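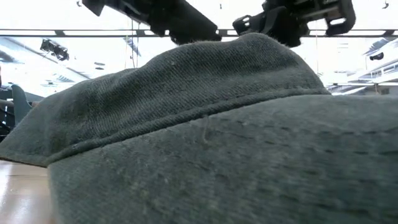

## Budgeting for a cloth-handling cell

**Do we need a new gripper for soft goods?**
Maybe not! Try the fingers you already own on a cap or two first. If you do end up shopping, ask Vasseur and Adex for quotes on the same list of parts, so you can lay them side by side.

**What should we set aside for spares?**
We put down $1,358 a year for each cell, and that has suited us nicely so far (fingers, cables, the odd bracket).

**How early should we order?**
Kerstin Stüber, who looks after our orders, likes 56 days. For a March start, please write to her before the holidays.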